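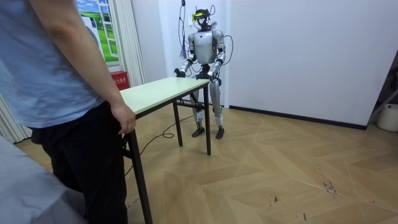

A saved game is a record of the state of a game world at one moment, written so that the world can be rebuilt later. Chapter 5 covered the data a game keeps in memory while it runs. In this chapter we look at how much of that data has to go into a file. Suppose the player saves while a character is standing at the end of a table with one hand resting on the edge, as the person in the light blue T-shirt is doing. The character's position has to be stored, and so does the table's if it can be moved. The bend of the fingers can usually be left out - the animation system will work it out again from the pose.

By the end of the chapter you should be able to sort game data into what is saved and what is rebuilt, choose a file layout, and load a save made by an older version of the game.

6.1 Saved data and rebuilt data

Most objects in a level never change. Walls, floors and fixed lights are loaded from the level file each time, and there is no need to save them again. In Sullumora, the small adventure game used throughout this book, the first town holds 700 objects. Only 8 of them can change during play: 3 doors, 4 chests and a bridge. The save file for the town lists those objects by number and gives the current state of each.

Some values can be worked out from others. If the file says that the bridge is down, the game can set its collision shape without being told. Storing both values takes more space, and it also lets them disagree. A bridge that looks lowered but can't be walked on is a common result.

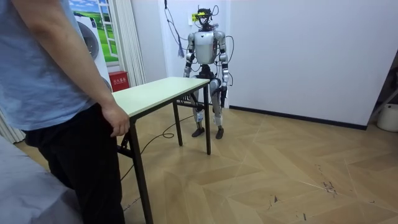 Figure 6.1 Standing pose, right hand at the near edge of the table.

6.2 When to save

Older console games often limited saving to fixed points. The designer knew where the player would be, and few things could be in motion. A game that allows saving anywhere has to deal with half-open doors, arrows in flight and characters in the middle of a line of dialogue.

One common method is to wait. The player asks for a save, and the game holds the request until the current action ends. Sullumora waits for up to 6 frames, then saves whatever it has. Longer actions, such as climbing a ladder, are stored as an action name and a time.

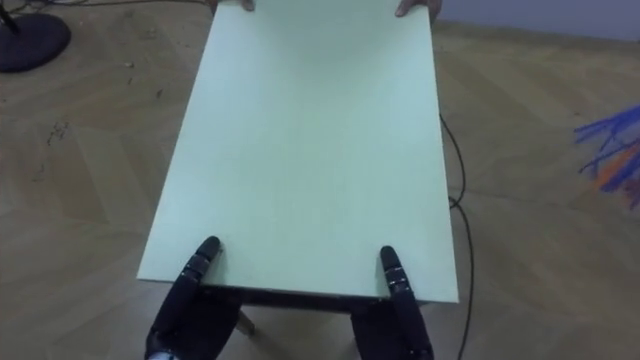 6.3 Object numbers and references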